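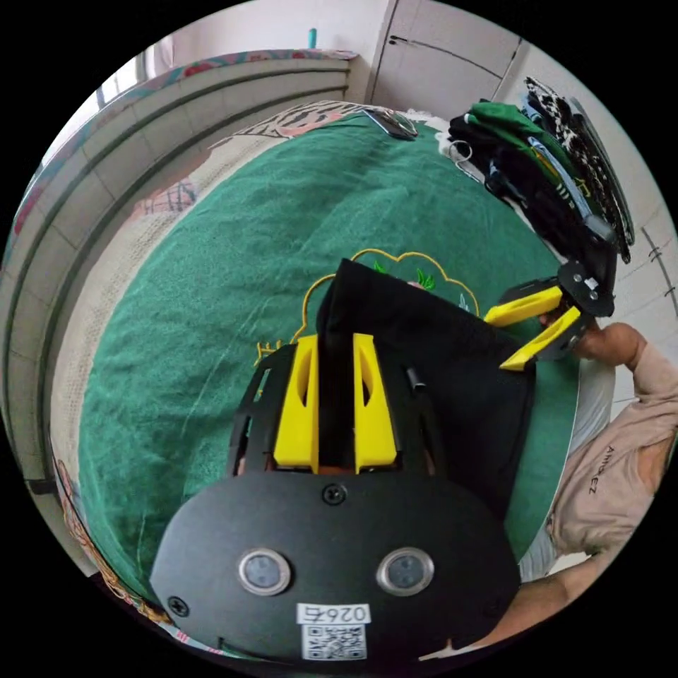 Session 4 covers the fingers and the cloth test. By now your gripper should have its body closed up, its frame bolted on and both fingers moving freely when you work it by hand. If it doesn't, finish the session 3 sheet first. Cloth is a harder test than a block or a cup because it folds, slips and hides its own edges. We use a dark cloth on a thick green blanket, with two grippers working over the same bed, and the fingers are yellow so that you can see the tips against both. Any bright filament will do for yours.

What to bring
Your gripper, both finger sets (the short ones from session 2 and the new ones), a 2 mm hex key, a small Phillips screwdriver, and one piece of soft fabric that you don't mind marking. Old T-shirts are fine. Denim is too stiff for the first part.

Fitting the fingers
Each finger has a long slot through its upper part. The slot lets the tip bend a little under load, so don't fill it or glue anything across it. Seat both fingers on the mounting plate and start all the bolts before you tighten any of them. Close the fingers by hand and hold them up to a light. The tips should meet first and the rest of the faces should follow as you squeeze. If the tips cross, loosen one side, line it up with the other and tighten again.

Prints from the Ralano machine at the Nurstead workshop come out slightly tight at the base. Two or three strokes with a flat file will fix that. Prints from home machines vary, so check the fit before you file anything.

Part A – picking up a fold
Lay the fabric flat. Open the fingers and set them down on either side of the place where you want the fold, then press lightly and close. A peak of cloth should come up between the tips. Lift slowly. If you only get fuzz from the blanket, you pressed too hard. If you get nothing, you were too high or the tips aren't meeting.
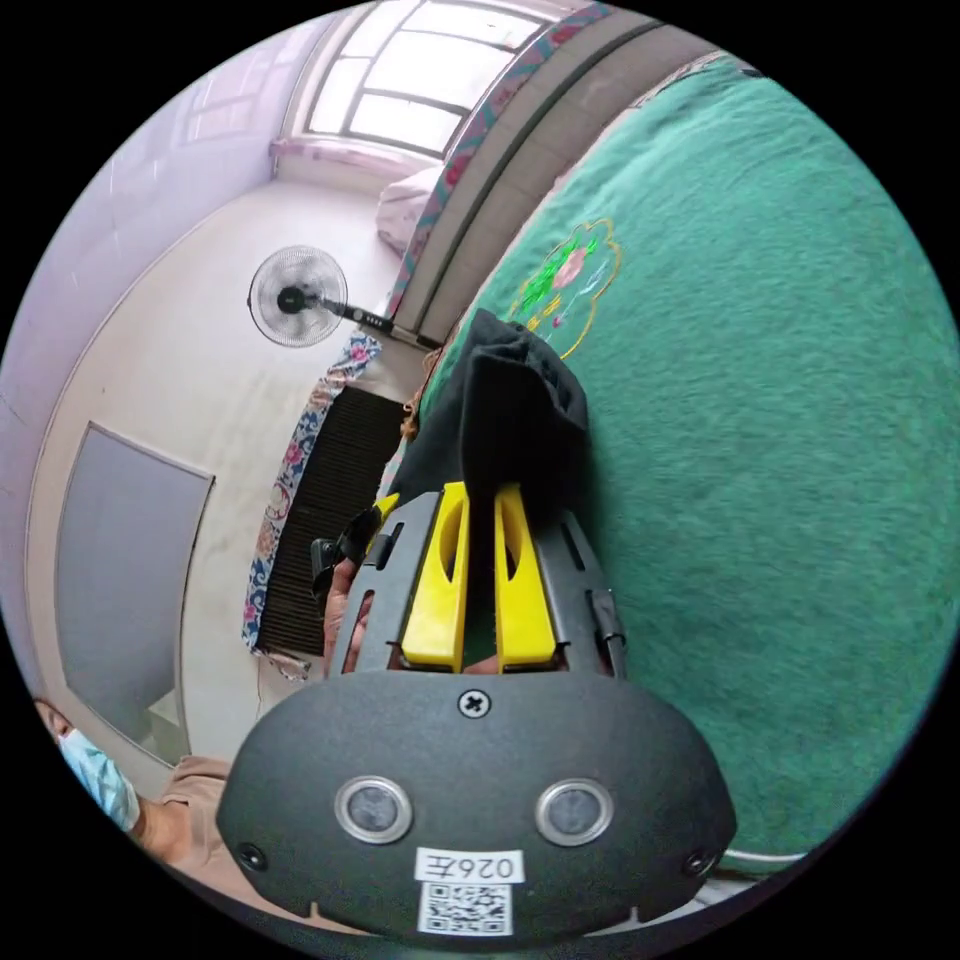
Fingers closed on a fold of black fabric.

With the fingers pressed together like this, give the cloth a gentle pull with your free hand. It should hold. Cloth that slides out evenly means the grip is too weak. Cloth that swings out to one side usually means one finger is sitting higher than the other.

Do 14 lifts and write down the result of each one as held, slipped or missed. Change only one thing between sets. People who file the tips, swap the pads and move the bolts all in one go end up with a sheet they can't use.

Part B – two grippers
Work in pairs. One person lifts a fold and keeps still. The other comes in from the side and takes hold of the cloth near the first grip, leaving enough room that the fingers don't touch. Then the first person lets go. Most of the trouble is in the approach. Keep your wrist low and turn the whole gripper instead of reaching over the top of your partner's.

Swap roles after each set. Sleeves should be close at the wrist or pushed up – a loose cuff drags the cloth and spoils the lift.

Lens check
Wipe both round windows on the back of the body with a dry lens cloth before you start and again at the end. Dust from fleece gets into the edge of the ring. Don't use the fabric from the test.

For next time
Finish the lift sheet and bring it with you. Read the Kuusisto notes on finger pads, pages 1 to 4. If your mounting plate has cracked, see Arturo Gatti for a replacement and quote part 721 from the Nodum kit list. Spare bolts are in drawer 33.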